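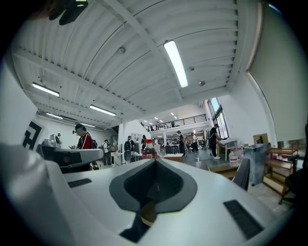

Katia Morelli: Same symptom on our install. Gripper pose is fine for most of a take and then steps sideways when a lot of people are walking in view. We are on the same Drelto build as you, and going back one build did not help.

Drelto tracker, ticket 44
Component: visual odometry, marker fusion
Status: closed, fix merged
Reported by: Nazareno Zuccaro
Assigned to: Primo Fabbri

Original report
Left gripper trajectory jumps in replay. The jump is 10 cm, always in one sample, and the pose never comes back. The right gripper drifts a little but has no step. Raw video plays without dropped frames. The IMU stream has no gap at the time of the jump. Reproduces from the recorded log every time with default config.

Primo Fabbri
Can you rerun the log with marker fusion off and send both trajectory files? Keep loop closure on. I want to know which half of the pipeline makes the step.

Nazareno Zuccaro
Files attached. With fusion off the step is gone. There is slow drift while people cross the room, then loop closure pulls it back. With fusion on I get the step again at the same timestamp. So Katia's crowd and my jump look connected but are probably two separate things.

Primo Fabbri
Agreed. Two findings so far.

1. Moving people. The feature mask in the default config only covers the gripper body. Features on anyone walking past go straight into the odometry. The outlier test normally throws them out, but the threshold was loosened in September for low-texture walls and never put back. That explains the drift.

2. The step. It comes from the head camera side. The detector reads the cube markers and sends a correction to each gripper. At the jump, the detector sees one marker face on the left cube almost edge-on and picks the wrong one of the two possible poses. Fusion accepts it at full weight.

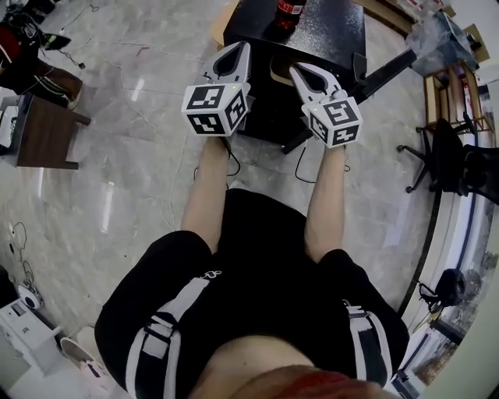

Both cubes from the head camera, two marker faces showing on each.

With two faces visible the solver uses both and the answer is stable. I can only get the flip when one face is left, for example when the wrist turns in. Fusion should not trust a single face that much.

Fiorella Sala
Please don't drop single-face detections completely. We tried it on the Stasulberg logs and the gripper went uncorrected through most of the reach. A lower weight is fine.

Primo Fabbri
Not dropping them. Change is as follows:

fusion.single_face_weight: new key, default low
fusion.ambiguity_check: on – compares both candidate poses with the odometry prediction and keeps the closer one
fusion.hold_frames: 5 – a correction larger than the gate must agree with itself for this many frames before it is applied
odometry.outlier_threshold: back to the old value

If you have your own config file, remove the old outlier_threshold line or it will override the default.

Nazareno Zuccaro
Reran my log on the branch. No step. Loop closure correction is smaller too. Replay is slightly slower to start, I assume from the extra check.

Primo Fabbri
Startup is the config migration. It runs once per log folder.

Katia Morelli
Works on ours, after I removed the override line. I had missed that part.

Gualtiero Dal Bello
Merged. Trajectories already exported with the old config need to be exported again from the raw logs. The low-texture wall case is open again with the threshold restored, and I have moved it to its own ticket under Urnano.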